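Simulator Bug Sent Gripper Reaching for Trays That Weren't There

A puzzling fault that had robot grippers closing on thin air has finally been tracked down at Okness, and the team behind the fix could hardly be happier about it!

The trouble began in March, when the company's pick-and-place software, Carnatix, started failing tasks it had been handling for months. The gripper would open, travel, close its fingers and report a successful grab, all with nothing between them. Over a weekend batch of 2284 simulated runs, 900 ended that way.

"We blamed the fingers first, then the camera, then each other," said Junaid Shaikh, who leads the simulation group. "It was a wonderful mystery, and I say that as somebody who lost a lot of sleep over it."

The answer came on a Saturday, when engineer Adeel Talpur replayed the failed runs one step at a time and noticed that the tray's stored position was 40 millimeters off from where the simulator was drawing it. A software update had changed the point each tray is measured from, and the planner was still using the old one. The farther the tray sat from the gripper, the worse the miss (small angle errors piled on top).
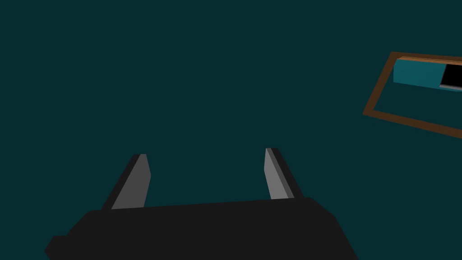 The Carnatix simulator, with the gripper open and a brown-framed tray off to the upper right.

There was a second problem hiding behind the first. The check that should have caught an empty grab only looked at whether the fingers had received the command to close, so every miss went into the log as a win. Talpur has rewritten it to look for contact on both fingers, and a run now stops the moment that contact is missing.

No hardware was damaged and no one was hurt. The faulty version never left simulation, and a planned rollout to the Deleck packing line was put on hold as soon as the numbers looked odd.

Naveen Mathur, who runs the line at Deleck, is all for the delay. "I'd much sooner they drop 900 pretend blocks than one real one on my floor," he said.

The repaired software is now working through a fresh set of 2000 runs, and Shaikh's group plans to share the replay tool with other teams in the building once those are done.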